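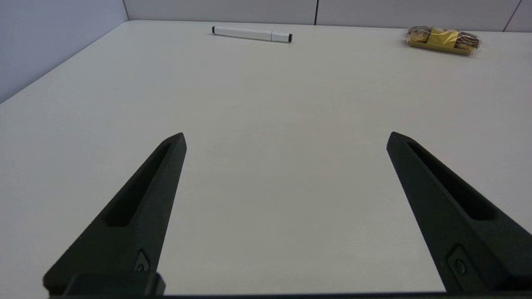

## Handout 2: The work surface and what we leave on it

Course: Practical Organisation of Shared Workrooms
Teacher: Anastasia Vrettos
Date: 2022-10-31

Please read this handout before the practical hour. It continues from the first one, where we spoke about shelves and labels. Today the subject is the table.

### 1. Why we start with the table

In most workrooms the table is the last thing that people tidy. They begin with the cupboards, they take out everything, and they put it all on the table. After one hour the cupboards look good and the table cannot be used. I have made this mistake myself in my first post, at the Skara workshop, and I had to eat my lunch standing.

In this course we go in the opposite order. First we clear the table, then we decide what is allowed to come back. The cupboards come in November.

A pale, plain table top is a good surface for learning. A marker with black ends on a light grey top is easy to find, even when it lies far back near the partition. The same marker on a dark or patterned table can be overlooked by everybody for a week. If you can choose the colour of a table for a shared room, choose a light one. It shows more dirt, it is true, but dirt that one can see will be wiped.

### 2. Three words we will use

**Resident.** A thing that lives on the table and has the right to be there. A lamp, for instance, if it is used every day.

**Visitor.** A thing that comes for one task and leaves with the person who brought it.

**Orphan.** A thing that was a visitor and has stayed. The pen without a drawer, the single key, the cap of some bottle.

The lonely marker is the classic orphan. It is small, it is useful, and so it seems rude to throw it away or even to move it. Often it goes slowly to the back of the table, pushed there by books and elbows, and there it stays. When you do the exercise in section 5, look first along the back edge.

### 3. The edge zones

I divide a table into a front zone, a middle zone and a back zone. You do not need to measure them.

- The front zone is for hands. Nothing is stored in it.
- The middle zone is for the present task.
- The back zone is for residents only.

When a table stands against a partition, the back zone feels like a shelf. This is pleasant, but it is also a danger, as things can lean there and be forgotten. Check also the joint where two wall panels meet in a corner. Dust collects in such places, and paper clips too.

With a table which has a free side, be careful with round objects. Markers and pencils should lie parallel to the free edge only if there is something to stop them. It is better that they go in a cup or a tray.

### 4. Markers in particular

Students ask every year why I spend so much time on markers. The answer is that a marker gives three different problems in one small object.

1. It dries out if the cap is not closed. Push until you hear the click.
2. It has no clear owner. Write the room name on a strip of tape and put it round the barrel.
3. It looks the same when it is empty. Test every marker on scrap paper before you give it a place. An empty one goes directly in the bin, also if it looks new.

For storage, lying flat is the safe choice for most whiteboard markers. The Sindetti tray, which you know from the first handout, is long enough for this. The Wurnitz cup keeps them upright, and I would use it for pencils and rulers.

At the Bouvier office we once collected all the markers from a single floor. There were 834 of them and only 37 were placed where a person would look for one. I do not tell this to make you laugh (well, a little). They had been ordering new boxes every month.

### 5. Practical exercise

Time: 15 minutes. Work alone, in silence if possible.

1. Choose one table in your own room or at your work.
2. Remove all visitors and give them back.
3. Put the orphans together in one box. Do not decide about them yet.
4. Wipe the whole surface, from the back towards you, with a damp cloth. Dry it.
5. Put the residents in the back zone.
6. Open the box and decide for each orphan: a home, a new owner or the bin.

Step 3 is where most people lose their time. They take one thing in the hand, they remember a story, and the minutes are gone.

### 6. For next time

Write half a page on the following points:

- Which object was the most difficult to decide about?
- Who else uses the table, and did you ask them before you moved something?
- How did the table look after two days?

Please bring the page on paper. A drawing of the table from above, with the zones marked, is also welcome – a simple pencil sketch is enough.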